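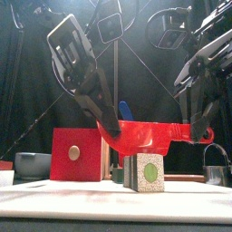 Good practice for a two-arm bench starts with the handover: decide which arm carries the load and which one steadies it, and write that down before the first run. Thin, slippery kitchen items need the most care. With a plastic funnel, one gripper takes the end of the handle and the other goes to the rim of the bowl, fingertips just inside. Keep the spout clear of anything standing under it. A block or a bowl left in the middle of the table is enough to tip the funnel in the grippers if the arms come down too far.

Bench rules used at the Karard workshop, Clernelstead

Clear height. Leave 15 cm between the lowest point of the held item and the tallest item on the table. Measure from the spout, not from the gripper.

Grip force. Start at the lowest setting and go up one step at a time. Thin plastic flexes before it slips, so watch the rim. If it goes oval, go back a step.

Release order. The steadying arm lets go first and moves clear. The carrying arm does not move until it has.

Cables. Tie them back behind the arms at 2 points each. Check the ties at the start of every session.

Table surface. Wipe a white top with a damp cloth and dry it. Smudges and glare both upset the cameras. Do not use polish.

Small items. Metal buckets with wire handles should stand with the handle in the same position each time. Note the position on the sheet.

Stopping. The stop button must be within reach of the person at the bench. No hands over the table while either arm is powered, including to pick up something dropped.

Log sheets are form 898, kept in the Mutiso folder. Worn finger pads go in the Clonach tray. Replace pads in pairs.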